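Section 4: Getting your trays ready

If you followed section 3, your table is wiped down and your liners are cut. Now we get to the trays themselves. I've used the Stuslow table set for a couple of years, and most of the questions I get from other people who use it are about this stage, so I'm going to go slowly.

4.1 Sorting out which tray is which

The Banau trays in the set are all shallow, all light colored, and all different shapes. Don't try to sort them by outline. I did that the first time and spent an entire evening flipping things around like puzzle pieces! Go by the animal name printed on the floor of the tray. Your packing slip lists the same names, so you can tick them off as you go.

1. Lay every tray face up on the table, with a little space between them so the rims don't knock together.

2. Turn each one until you can read the word on it. Once the word reads left to right, you've got the tray the way I mean when I say "top" or "left" later in this guide.

3. Check the name against your slip. Rabbit is the one I start everybody on, mostly because it's easy to recognize. The name has a big loopy R up front and a little carrot standing in for the t, and there's a rabbit lying down in the other upper corner with its ears back.

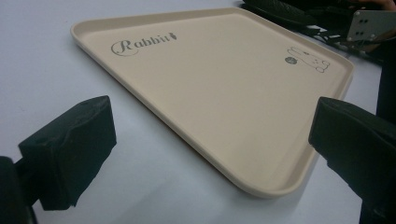 4. Run a fingertip along the whole lip, all the way around. You're feeling for chips or rough spots. Pay extra attention to the rounded corner at the bottom, where the two long slopes meet, because that's the one that hits the floor if you drop it (ask me how I know).

5. Set aside anything chipped. Don't throw it out yet – Zerier asks for the tray name and the order number when you claim a replacement, and it's a lot easier to read the name off the tray than to remember it.

Note: The finish is matte with a fine speckle to it. Speckles that stay put when you rub them with a damp cloth are part of the tray. If they come off on the cloth, you've got packing dust, and you can go right on to washing.

4.2 The first wash

I know it's tempting to skip this. The trays look clean out of the box, and you want to get them on the table. Please wash them anyway, since the packing dust is very fine and it loves to settle in the angle where the floor meets the rim.

1. Fill the sink with warm water and a small squirt of plain dish soap.

2. Wash one tray at a time with a soft sponge. Go with light pressure over the lettering and the drawing.

3. Use a soft old toothbrush along the inside of the rim. Two slow laps is plenty.

4. Rinse, shake off the water and pat dry with a cotton towel.

5. Leave the tray flat on a dry towel for 30 minutes before you put anything in it.

Caution: No scouring powder, no steel wool, no bleach. I ruined the picture on my first one with a green scrubber and I still feel bad about it.

Caution: Don't stand a wet tray on one corner to drain. With a lopsided shape like this it will slide, and it always seems to slide toward the edge of the counter.

4.3 Where to put them on the table

1. Pick a flat spot that you won't be reaching across. The rim is low, and a sleeve can catch it.

2. Set the long straight edge toward the wall if you want the neatest look. I like mine turned at a bit of an angle, so the name tilts toward whoever is sitting down, but that's purely a matter of taste.

3. Press gently on each corner in turn. If the tray rocks, slide one of the thin Talpur pads under the low side and try again.

4. Put your things in. Keys, snacks in wrappers, crayons, sewing clips, whatever you bought it for. I try to leave the rabbit showing, though on a busy day it's buried by lunchtime.

Note: The lip will stop a rolling crayon. It won't hold back a spill of any size, so keep drinks on a coaster next to the tray and not in it.

4.4 Putting them away

1. Empty the tray and wipe out any crumbs.

2. Lay a sheet of tissue or a paper towel over the floor of it.

3. Stack only trays with the same name. Different outlines leave the upper one hanging over a gap, and that's how rims get chipped.

4. Keep the stack flat on a shelf, away from the stove. If you've lost your slip by then, write the names on a piece of tape and stick it to the shelf edge.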